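Home | About us | News | Press | Contact

PRESS RELEASE
2023-11-16

Hendico opens refurbished two-storey hall for shared working and training

Hendico is pleased to announce the opening of its refurbished hall at the Ostano site. The building, which had served as a storage hall, has been converted over the past year into a bright, open space for practical work, training and public meetings.

The hall offers 700 square metres of floor space on two levels. The ground floor has been kept open so that groups can arrange the furniture to suit their work. An upper level, reached by a new staircase, provides a further place for small groups and for visitors who wish to follow the work below. Up to 80 people may use the building at any one time.

"We wanted a room in which people could get on with their work and still see one another," said Hildegard Kröger, Managing Director of Hendico. "The hall was sound, but it was dark and badly heated. The greater part of our budget has gone into light and air."

The building work was carried out by Dreßler, which also repaired the roof and renewed the electrical supply. The first groups moved in during September, while the final work on the entrance was still under way.

Tall glass windows with dark frames bring daylight into the hall, and round ceiling lights have been fitted on the white ceiling with its angled beams. The mezzanine is finished with a black metal railing, with strip lighting along its underside. A wall-mounted air conditioner has been placed high above the windows.

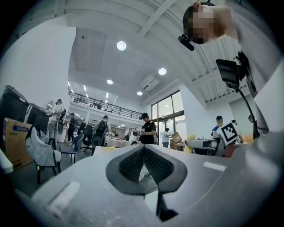 Hendico will make the hall available to local schools, clubs and small firms on 4 evenings each month. Groups of up to 35 may book the ground floor free of charge during the first year. Chairs are provided, and equipment may be left on site overnight by prior agreement.

"Demand has been strong from the outset," said Henrike Janssen, Head of Site Services. "We would ask groups to apply early and to tell us what furniture they require."

Applications should be made in writing to the Hendico site office at Ostano.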